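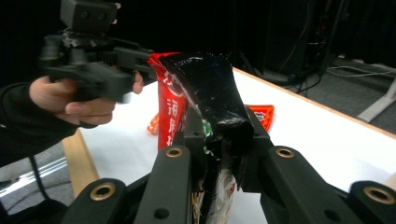

零食分装台，黑色外包装的一袋，后面竖着的是红色那袋

六月的湿度对散装零食不友好。去年这个时候我扔掉了半抽屉受潮的海苔和虾片，今年决定把家里的零食从采购到存放重新理一遍，顺便把做法记下来，供以后自己查。以下内容只涉及常温小包装零食，不涉及烘焙半成品和冷藏品。

一、先清点

清点放在星期一晚上做，家里人不会同时来翻抽屉。把所有零食从柜子、书包、办公桌下面的纸箱里集中到一张桌子上，按大包、小包、已开封三类放。我这次一共清出426克已开封的，分散在九个袋子里，其中四个袋子只剩碎屑和调味粉。未开封小包41件，大包14件。重量用厨房秤称，连袋称完再减去空袋重量，空袋按同类包装取一个平均值即可，误差在一两克，对结果没有影响。

清点时只记四项：品名、净含量、保质期截止月、是否开封。价格不记。以前记过价格，后来从来没用上，反而让每次登记多花一倍时间。

保质期要看清写法。有的印“生产日期”加“保质期几个月”，需要自己算；有的直接印“此日期前食用”；还有一种把日期打在封口压纹上，颜色和底色接近，要侧着光才能读出来。读不出来的一律按开封处理，优先吃掉。

二、包装材料的区别

零食袋看起来都是一层塑料，隔湿能力相差很大。粗分三种。

第一种是镀铝复合膜，内侧银白色，不透光，揉起来声音脆。薯片、虾片多用这种。原封状态下不用操心，开封后的问题几乎都出在封口，袋体本身很少漏。

第二种是透明或半透明的单层或双层膜，常见于糖果和果冻的外袋。里面的独立小包才是主要屏障，外袋只起归拢作用。外袋撕开以后可以不管，但小包必须逐个检查封边，尤其是四角。

第三种是黑色或深色外膜。有的是原厂包装，有的是商家为了避光或者组合销售另外裹上去的。深色外膜的麻烦在于看不见里面，标签又常常被盖住一部分，登记时容易漏项。我的做法是在外面贴一条白色美纹纸，写品名和截止月，朝向固定为正面右上。袋口如果是拧起来的，膜上会有很多褶，胶带贴在褶上粘不牢，要贴在中段比较平的位置。

红色包装反过来，最好认，站在柜子里隔着两米就能看见，所以我把它们放在最里面一排，前排留给颜色暗的。这个顺序和超市相反，但家里的目的是防止遗忘，应当让不显眼的占据显眼的位置。

三、封口方式对比

手头试过五种，简单记录。

拧紧袋口。最快，密封最差。膜有弹性，松手后会慢慢回转，放一夜基本已经开了一条缝。只适合当天吃完的。

折叠加夹子。袋口向下折三折，每折两厘米，再用长尾夹或者封口夹压住。折的时候先把袋里空气赶出去，从底部往上推。夹子宽度要大于袋口宽度的三分之二，否则两侧漏气。这是我目前的默认方式。

橡皮筋。和拧紧差不多，略好。夏天橡皮筋老化得快，断在柜子里还要找。

手持热封机。密封最好，但对袋口干净程度要求高，有油或者调味粉就封不住。封之前用干纸巾把内侧擦一遍，封两道，间隔五毫米。镀铝膜需要的时间比透明膜长，我用的这台Valto没有温度调节，只能靠停留时间控制：透明膜两秒，镀铝膜四秒。超过五秒膜会缩，缩了之后边缘发脆，一折就裂。

换进密封罐。适合坚果和小块饼干，不适合薯片，倒一次碎一次。罐子我用的是Wada的方形罐，2000毫升，四个角不容易洗，底部要用瓶刷。如果重新买，我会选圆角的。

对比方法很简单：同一种虾片分成五份，每份二十克，分别封好，放在同一层柜子里，一周后称重。吸潮越多，重量增加越多。结果是热封那份没有可读出的变化，折叠加夹子增加不到一克，其余略高，拧紧的最高，口感也确实软了。厨房秤的分度是一克，小于一克的部分我不做结论。

四、站立存放

小包零食平放省高度但浪费面积，而且下面的永远拿不到。改成竖放以后，同样一个抽屉能多放三分之一，翻找时也不用全部搬出来。

竖放的前提是袋子站得住。底部有折边的自立袋没有问题，枕形袋则必须互相倚靠，或者加隔板。枕形袋背后有一条纵向的封边，放的时候让封边朝后，正面文字朝外。袋子顶部的锯齿边如果折过，会比原来矮一截，和旁边的袋子高低不齐，这个不用管。

隔板用的是Ferberg的可调抽屉隔条，两端有弹簧，撑在抽屉侧板上。装的时候先量内宽，隔条标称长度要比内宽大五到十毫米，太松会倒，太紧会把薄的侧板顶出弧度。间距取八到十厘米，放两排小包正好。

扁平的小袋单独处理。它们太薄，竖起来会滑到底下去，最后变成抽屉底的一层。我放在一个浅盒里，像卡片一样排，标签一律朝上。这一类吃得最快，浅盒满了再补，不另外留库存。

五、取用顺序

先进先出的原则大家都知道，问题在于执行。以前靠记忆，效果差。现在的规则是：新买的从后面放，吃的从前面拿；已开封的统一放在一个无盖的篮子里，篮子空之前不开新的。同事Lieselotte Baumgart提醒过我，开封篮如果太大，等于又多了一个抽屉。我后来换了小的，只能放四袋，放不下就先吃。

截止月相同的放在一起，不再细分到日。细分到日在登记时看着整齐，实际取用时没有人会去比较十二日和十九日。

六、组合装怎么拆

网上买的组合装通常是几种口味混在一起，外面再裹一层。收到以后应当马上拆掉外层，原因有两个。一是各个小包的保质期不一定相同，商家标的往往是其中最长的。二是外层裹得紧的话，里面的袋子会互相挤压，封边受力，时间长了容易开。

拆的时候不要用刀尖划，下面可能就是小包的膜。用圆头剪刀从边缘挑起一个角，剪开三厘米左右，其余用手撕。胶带裹的那种，先找接头，找不到就在袋口褶皱最集中的地方下剪，那里离内容物最远。

拆下来的外膜，干净的我会留一两张，用来垫抽屉底。碎屑落在上面，提起来一抖就行，比用吸尘器吸抽屉方便。黑色的膜比透明的好用，浅色碎屑看得清楚。

七、干燥剂

小包硅胶干燥剂可以重复使用，但要看是不是变色型。不变色的无法判断是否饱和，我直接扔。变色的按说明烘干，温度不要超过外包材料的耐受范围，无纺布的比纸的耐热一些。石灰型的不能重复使用，也不要弄湿，遇水放热。

开封篮里不放干燥剂，敞口放没有意义。密封罐里每罐一包，放在底部，上面垫一张厨房纸，避免直接接触食物。

八、还没解决的

标签。美纹纸在六月的湿度下大约三周开始卷边，换成铜版纸不干胶又撕不干净。邻居Anneliese Kröger用的是油性笔直接写在袋子上，镀铝膜上没问题，深色膜上看不见。银色笔我还没试，下次采购时买一支。

另外，登记表现在是手写的，贴在柜门内侧。我试过用Jido的库存应用，扫码很快，但散装和组合装里的小包没有单独条码，最后还是要手输，坚持了九天就停了。手写表每个月换一张，旧的夹在菜谱后面。

下次更新写坚果，要等密封罐的第二轮称重做完。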